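Stimby Two-Arm Bench Kit — Shared Workshop Build

Stimby
Home / Kits / Arms and grippers / Two-arm bench kit

$377 — arms and grippers not included
Ships in 13 days

What you get: the mounting hardware, the wiring harness and the Jeteck control board for running two arms off one bench. You bring the arms. You bring the table too, sorry, freight on tables is silly.

In the box
Clamp plates, left and right
Jeteck board, flashed and tested
Power harness with inline stop button
Cable ties, way too many
Printed drill template (check the scale before you drill!!)

Fits most small arms with a four-bolt base. Adapter rings for odd bolt patterns sold seperately. Not sure if yours fits? Send the bolt spacing and a photo of the base and Wiremu will look it up.

Build time
One Sunday if the table is already flat and square. Two if not. Drilling is the slow bit. Wiring goes fast once the harness is laid out — do it on the floor first, then move it up.

Notes from the workshop build
Wiremu Cartwright put the demo setup together in our shared space in August. His notes, cleaned up a little:

Leave slack at the wrist. More than you think. First try was too tight and the arm pulled its own plug.

Home the arms one at a time. Both together is asking for it.

Different grippers left and right is fine, just set each one up in its own profile. Board holds 3 profiles per side.

Light tabletop if you can. Dark bench gave the camera fits under the shop lights, white one was much better.

Start with soft stuff. Foil balls, paper, anything you don't mind crushing. Grip force goes up later, slowly.

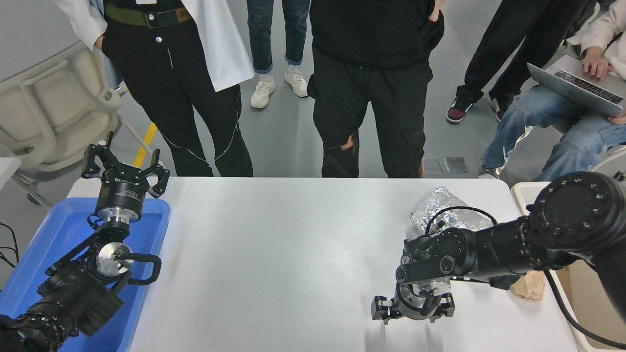 Workshop build on the white table. Left gripper open and up, right one down near the front edge. Foil ball on the table.

Before you order
Needs its own outlet. Dont share it with the compressor.
Stop button goes where you can reach it standing up.
Software is a download, link comes with the order email.

Spares
Harness, 2 lengths — in stock
Clamp plate, single — in stock
Jeteck board — back in stock soon, email to get on teh list

Returns OK if the board is still in its bag. Drilled clamp plates we can't take back.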